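Visite chez Lo Presti, à Cimcombe : une journée portes ouvertes côté robots

Mis en ligne le 23 juin

L'atelier Lo Presti ouvrait ses portes pour la deuxième fois depuis mars. On entre par le quai de livraison, on signe le registre et on attend son groupe. Nous étions 10 par passage, avec 70 minutes de visite.

La première salle est consacrée à l'assemblage et je passe vite, rien n'y a changé. La seconde est louée par Vellano, qui y constitue des exemples pour un système d'apprentissage. Le principe est simple : un bras exécute une tâche courte avec des blocs de couleur posés sur une planche, on enregistre, on redispose les blocs, on recommence. La base compte 2,440 essais selon le panneau à l'entrée, et l'équipe en vise 400 de plus avant l'été.

Le bras n'a pas de pince, il travaille avec une simple tige. Il ne peut donc que pousser. Les consignes sont des phrases courtes, du genre « éloigne le cylindre rouge des autres » – la formulation varie d'un opérateur à l'autre et c'est voulu. Les essais ratés sont gardés aussi, avec une étiquette à part.

J'ai demandé si les mêmes données serviraient sur le site d'Andport. Réponse prudente : l'éclairage y est différent, il faudra sans doute refaire une partie des enregistrements.

Parking gratuit, café correct, mais prévoir un pull pour la seconde salle.

Commentaires (2)

marco_b : Merci pour le compte rendu. Faut-il réserver pour la prochaine ?

Lison : Oui, par le formulaire, et ça part vite.

À lire aussi
– Andport : retour sur le salon de mars
– Cimcombe, la zone des ateliers à pied

Ce site utilise des cookies. Accepter | Refuser
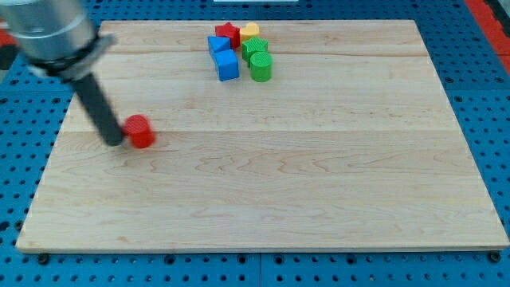
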